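Des robots à l'atelier : qu'est-ce qui change pour les gens qui y travaillent ?

À Rurkavville, l'entreprise Bíró fabrique et range des jeux de société. Dans l'atelier, 11 personnes travaillent avec des bras robots. Les machines font une partie des gestes et les humains font le reste. Voyons comment cela se passe.

Avant les robots

Pendant longtemps, tout se faisait à la main. Milagros Lumbao travaille chez Bíró depuis le début. Elle ouvrait un tiroir, y posait des pièces, le refermait, puis prenait la boîte suivante. Les jours de grosse commande, surtout en novembre, quand les magasins préparent Noël, elle recommençait 300 fois.

« Le soir, j'avais mal aux poignets, raconte-t-elle. Et à force de faire la même chose, je finissais par oublier une pièce. »

Faire toujours le même geste fatigue les muscles et les articulations. Les médecins du travail connaissent bien ce problème. C'est l'une des raisons pour lesquelles une entreprise choisit d'automatiser une tâche, c'est-à-dire de la confier à une machine. Il y a aussi une raison d'argent : l'entreprise veut préparer plus de boîtes dans la journée.

Que fait un bras robot ?

Un bras robot ressemble un peu au tien. Il a des articulations, comme ton épaule, ton coude et ton poignet. Au bout, il porte une pince — on dit aussi un préhenseur — avec deux doigts qui s'écartent et se resserrent.

Pour toi, ouvrir un tiroir est facile. Tu le regardes, tu l'attrapes, tu tires, et si ça coince tu tires un peu plus fort. Pour un robot, chacune de ces étapes doit être préparée. Il faut savoir où est la boîte, de quel côté se trouve le tiroir et avec quelle force le saisir. Si la pince serre trop, elle abîme le bois. Si elle ne serre pas assez, elle glisse.

À ce poste, deux bras se partagent la table. Le tiroir de la boîte en bois est tiré en partie, et quatre petits rectangles blancs sont alignés sur le tapis, entre la boîte et les doigts noirs d'une des pinces.
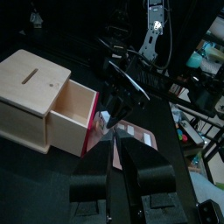 Et les gens, que font-ils maintenant ?

Le travail de Milagros a changé. Elle remplit beaucoup moins de tiroirs. Elle prépare les postes, surveille les bras et vérifie les boîtes terminées. Quand une pièce tombe, elle arrête la machine et la remet en place. Elle a suivi une formation de 112 heures pour apprendre tout cela.

Conall Dunne, lui, règle les mouvements. Il montre au robot le chemin à suivre, le regarde essayer, puis corrige. Une différence de quelques millimètres suffit pour que la pince passe à côté du tiroir.

Tout le monde n'était pas content au départ. Iara Ulloa avait peur de perdre son emploi. Elle est restée, mais elle a changé de service et s'occupe aujourd'hui des commandes. Certains jours, l'ancien atelier lui manque : on y parlait davantage, dit-elle. Dans d'autres entreprises, des postes disparaissent quand les machines arrivent, et les salariés doivent chercher du travail ailleurs.

Les règles de sécurité

Un robot industriel peut être rapide et lourd. Chez Bíró, on attache ses cheveux et on ne met jamais la main entre les doigts d'une pince en marche. Chaque poste a un bouton rouge d'arrêt d'urgence. N'importe quel salarié a le droit d'appuyer dessus, même s'il n'est pas sûr qu'il y ait un danger.

Petit lexique

Automatiser : confier à une machine une tâche faite par une personne.
Préhenseur : la « main » du robot, qui sert à saisir.
Poste : l'endroit de l'atelier où l'on fait une tâche précise.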